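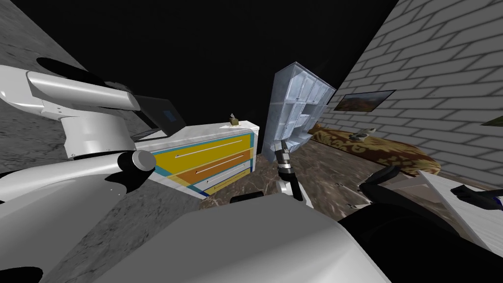 Ataberk Değirmenci swears that most trouble on election night starts in the morning, when the tally station is set up in a hurry and the zero report is left for later. Please take his word for it and give yourself a good, unrushed hour before the doors open.

Section 6. Setting up the Danum tally station

Welcome back! If you have worked through Section 5, your precinct list is loaded and your station has been given its name (the Nevthorpe stations, for instance, go by their ward). Now we get it ready to take ballots.

1. Set the Sunex feeder on a level surface and plug it into the wall. Please don't use a power strip that is also feeding the coffee maker.

2. Switch on the feeder first, then the Danum screen, and wait 60 seconds. The light on the front will blink for a while before it settles down.

3. Enter the precinct code and read it out loud to your second clerk, who should check it against the sealed envelope.

4. Print the zero report. Every contest on it should show zero, including the write-in lines - people do forget the write-ins. Both clerks sign it.

CAUTION: If any line shows a number other than zero, stop and call the county office. Do not reset the station yourself.

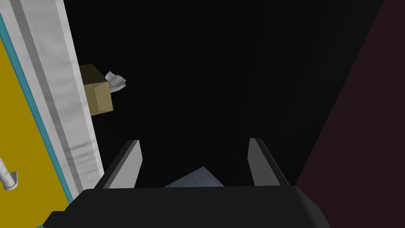
5. Adjust the paper guides on the feeder tray. New clerks nearly always start with them too close together, and then the first ballot goes in crooked and everybody gets flustered. Begin with the guides as wide as they will go, standing apart with an open gap between them like the two gripper fingers, and then bring them in a little at a time until they just touch both sides of the stack. The fingers lean slightly inward, though, and your guides should stand up straight.

6. Load the test deck, no more than 200 ballots at a time, and press Start. The standard deck holds 243 ballots, so you will have a second, smaller stack to run.

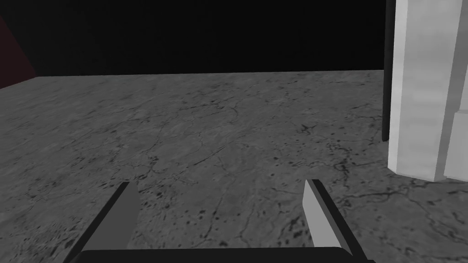

Could we run the smaller stack first, one reader wrote to ask, and would the totals still match? Yes, they would. The order makes no difference to the count, so go with whichever stack is nearer your hand.

NOTE: The Sasaki printer keeps the test totals in memory. Clear them from the Reports menu before you move on, and print one more zero report for the envelope.

7. Seal the side door, write the seal number in the log, and go on to Section 7.

Section last revised 11/11/2022.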